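Regional Business Award Entries: data card

Version 2 of the dataset

Summary

The dataset holds the text and outcome of entries to small and mid-sized business award programs. There are 4000 entries in total. Each one is the written application a company sent in, with the category it applied under, the result, and a small number of company attributes such as headcount band and years in operation.

It was put together by Platomel, a firm that runs entry portals for chambers of commerce and trade associations. Entries were submitted through those portals by the companies themselves. Only entries where the applicant ticked the research consent box are included. That box is off by default, so the set is smaller than the number of applications received.

Why it exists

Award announcements are easy to find. The applications behind them are not, and most of what gets written on the subject of business recognition is based on the winners alone. We wanted a set that keeps the entries that went nowhere next to the ones that were named, so that people studying how small firms describe their own growth have something to compare.

What is in the files

entries.csv has one row per application. The columns are:

entry_id: a random identifier, stable between versions
category: the category chosen by the applicant
program_type: chamber, trade association, or sponsor-run
headcount_band: 1 to 4, 5 to 19, 20 to 99, 100 and up
years_operating: whole years, capped
text_vision: answer to the "where is the business going" prompt
text_growth: answer to the growth prompt
text_community: answer to the community prompt, often blank
outcome: not shortlisted, shortlisted, named

judging.csv has the scores for the 800 entries that were judged under the shared scoring form. Scores run from 1 to 5 on each prompt. The remaining entries were judged under local forms that could not be lined up with one another, so they carry an outcome and no score.

categories.csv maps the category names used by each program to a common list. The original name is kept in a second column. If you disagree with the mapping you can ignore it and build your own from the originals.

sample.csv is a short extract of entries.csv for checking that your loader works. It was not drawn at random and should not be used for anything else.

How entries were prepared

Company names, product names, street addresses, phone numbers and web addresses were replaced with placeholder tags such as COMPANY and PLACE. This was done by script first and then read over by a person. Dollar amounts were rounded. Dates inside the text were cut back to the year.

We did not fix spelling or grammar. Some applicants pasted in text with line breaks in odd places, and those have been left alone. Bullet characters were converted to hyphens. Attachments such as balance sheets and letters of support were dropped and are not available on request.

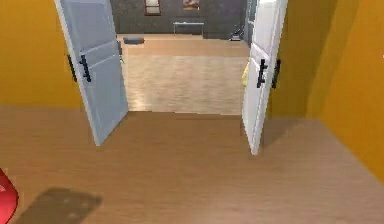
Category labels gave us more trouble than any other column. Programs use the same name for different things. "Property and Interiors" in one program takes in real estate agents and builders; in another it is limited to firms that supply fittings, so a company selling something as narrow as black lever handles for paneled doors would enter there and nowhere else. Where a program's guidelines spelled out the scope, we followed the guidelines. Where they did not, we read the entries and picked the common label that fit most of them. Rows mapped this second way have the value "read" in the mapping_source column of categories.csv. Treat them with some care.

Entries sent to more than one program

A company can enter several programs with nearly the same text. These repeats are kept because the outcome often differs. The column repeat_group gives them a shared number. If you are training a text classifier, split by repeat_group and not by row, or the same paragraphs will land on both sides of the split.

Two programs in the set, Stovberg and Guillot, share a first round. An applicant to either one is considered for both, and the outcome recorded is the one from the program named on the form. We do not hold the other result.

Known problems

The headcount band is reported by the applicant and was not checked. A few firms chose a band that does not match what they say in the text. We left both as they were.

Years in operation is counted from registration by some applicants and from first sale by others. The form did not say which to use until the current version.

Retail and food businesses make up a large share of the chamber entries and a small share of the rest. Any comparison between program types should account for this.

Outcome is not the same as quality. Sponsor-run programs tend to name many companies at once, while a chamber usually names one per category. A "named" row from the first kind and a "named" row from the second mean different things. The program_type column is the simplest way to keep them apart.

Some 5 percent of rows have an empty text_growth field. In most of these the applicant put everything into the vision answer. We did not move text between fields.

The judging scores come from panels that changed from year to year. Panel members are not identified and no panel number is given, so it is not possible to correct for a strict or generous panel.

Suggested uses

The set has been used for studying the wording of growth claims, for testing readability measures on business writing, and for teaching basic text analysis. It is a reasonable size for a classroom laptop.

Please do not use it to build a tool that scores live applications. The terms applicants agreed to cover research and teaching only, and the scored portion is too small and too uneven to support decisions on real companies. Attempts to work out which company wrote an entry are also outside the terms.

Changes since the first version

Entries from the Fivano program were added. Its form has no community prompt, so text_community is blank for all of its rows.
The repeat_group column is new.
Rounding of dollar amounts is now the same in every file. In the first version the growth answers were rounded more coarsely than the vision answers.
A batch of rows with the outcome "withdrawn" was removed.
The file encoding is now UTF-8 throughout.

Loading

All files are comma-separated with a header row. Text fields are quoted and may contain line breaks, so reading the file one line at a time will give wrong results. Use a proper CSV reader. Empty fields are empty strings; there is no special code for missing values.

License and access

Free for research and teaching after signing the access form. Redistribution is not allowed, but you may publish counts, model results and short quotations of up to two sentences from any one entry. Cite the dataset by its title and version.

Removal requests

An applicant can withdraw consent at any time through the portal account used to submit the entry. Removed entries are taken out of the next release, which normally comes out in September. People holding an older copy are sent a list of the entry_id values to delete and are expected to delete them.

Errors can be reported through the contact form on the Platomel data page. Please include the entry_id and the name of the file.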